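Chapter 3
Soft Grays and Lost Edges

In this chapter
Warm gray and cool gray
Values that sit close together
Hard, soft, and lost edges
Making a gray scale of your own
Studio project: a quiet surface

Words to know
value, neutral, temperature, cast, gradation, lost edge

Gray is wonderful. I say this to every new class, and every new class looks at me as if I had praised the parking lot. By the end of the course they are arguing over which gray is greener, and I couldn't be happier!

Most of us grow up thinking of gray as one color, somewhere between black and white on a straight road. Mix the two and stop when you like the result. That will give you a gray, sure, but the grays we see all day long are far more varied. A shaded wall leans toward blue. An old sidewalk leans toward yellow or olive. Put a scrap of each side by side and you may find that they match in value, meaning they are equally light or dark, and still look nothing alike. The difference between them is temperature, and once you start noticing it you will see it on every ceiling you ever lie under.

In Chapter 2 you worked with strong contrast: a white cup on a dark cloth, with a lamp close by. Now we go the other way. We want values so close together that you have to squint, wait, and squint again to tell where one stops and the next begins. This is slow looking, and it can feel odd at first (you may think you are staring at nothing), but give it a few minutes. A flat patch starts to break up. One side turns out a little cooler. A pale stripe shows up where you would have sworn there was only one tone, and then you can't stop seeing it.

Edges matter just as much. A hard edge is crisp, like the rim of that white cup. A soft edge fades across a small distance, so you can point to the area where the change happens but can't put a pin in it. A lost edge is gone altogether, and the two shapes run together. Beginners tend to make every edge hard, since a pencil line is hard, and then wonder why the drawing looks like a coloring book. Painters use soft and lost edges to let a shape drift back into its surroundings, and the eye is very good at filling in the rest. Give it a hint of a curve and it will happily hunt for an arch, a doorway, or the corner of a table.

Before you begin

You will need one sheet of smooth paper, black and white paint, and small amounts of blue and yellow. The exercises were tested with Nosia student gouache, which dries quickly and stays matte, but any water-based paint will do. Keep a clean, dry brush for blending. Please don't buy a tube of ready-made gray! Half the fun is in the mixing, and the other half is in the happy mistakes along the way.

Try this first

Mix a middle gray from black and white and divide it into two piles. Add a touch of yellow to one, so that it warms up toward olive. Add a touch of blue to the other. Paint the warm gray across the top of your sheet and the cool one underneath, a little darker. While both are still damp, run the dry brush along the place where they meet until the join goes soft. Then lighten some of the cool gray and sweep it through in a broad bent band, across and then down, again with feathered edges. Leave the sheet to dry on the other side of the room and come back to it with fresh eyes. Write down which areas look warm, which look cool, and where your eye wants to find a shape.
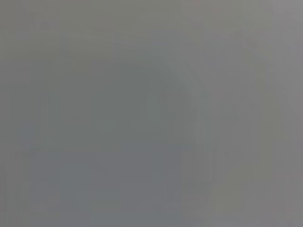

Keep your notes with the sheet, because you will want both when you reach the studio project. There you will paint one quiet surface from life, on paper no bigger than your hand, using only the grays you have mixed yourself. Section 3.1 begins with temperature, and with the walls of a north-facing classroom in Drekemham that everyone in the building calls white.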